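After eleven years of silence, the band Fernuvell has a new record. It is called Lalbridge, after the town where the group rehearsed when its members were still students, and it comes out in June on the small label Claveo. The singer and main songwriter, Aurelio Quintero, received me in his kitchen, with two guitars leaning on the refrigerator.

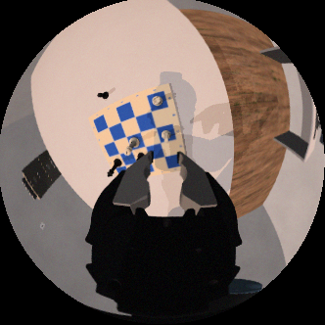 Words by our music desk
March 26, 2024

Quintero speaks slowly and often goes back to correct himself. "We never decided to stop," he says. "We finished a tour, I slept for a month, and then the month became longer. My daughter was born. The drummer opened a bakery. It was a good life, so why to hurry?"

He continued to write during all this time. When the band met again, he brought 50 songs on his phone, most of them only humming over one chord. They tried 15 and kept nine. 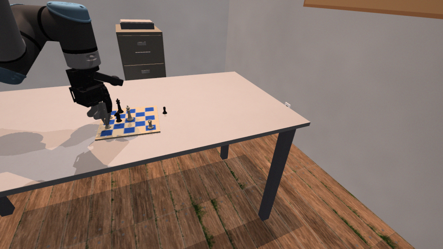 "The others are not bad," he says. "But they sound like me alone at night, and Fernuvell must sound like four people who are arguing." He laughs, then asks me to write that the arguments were friendly. Most of them, at least.

The oldest song is "Manríquez," which he began before the last tour. It carries the surname of his first guitar teacher, a strict man who made him play the same scale 100 times before he could go home. "I hated him on Tuesdays and I thanked him when I was thirty," Quintero says. The final version has no drums until the last minute, a decision that the label did not like in the beginning. 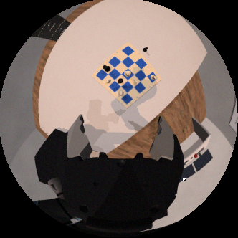 Reading time: 2 minutes

I ask him about "1514," the strangest title on the album. It was the number on the door of a hotel room where he wrote the words, during a snowstorm, with the heating broken. "I had my coat on and gloves with the fingers cut. You can hear it, I think. I sing as if my mouth is cold."

The band recorded everything in one room and used very few overdubs.

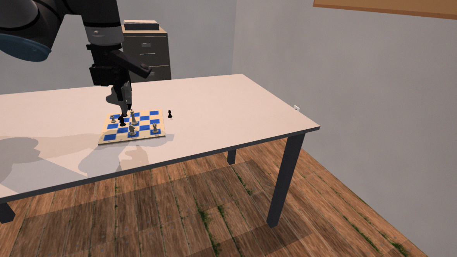 He wanted to keep the small mistakes – a chair, a breath, the bass coming in early on the second song. The bass player wanted to repair that note and still mentions it at dinner.

There will be concerts, but not many. Quintero prefers small places with seats, where he can see the last row. About the old songs he is not sure yet. "Some of them I have to learn again from the record," he says. "I was playing very fast then."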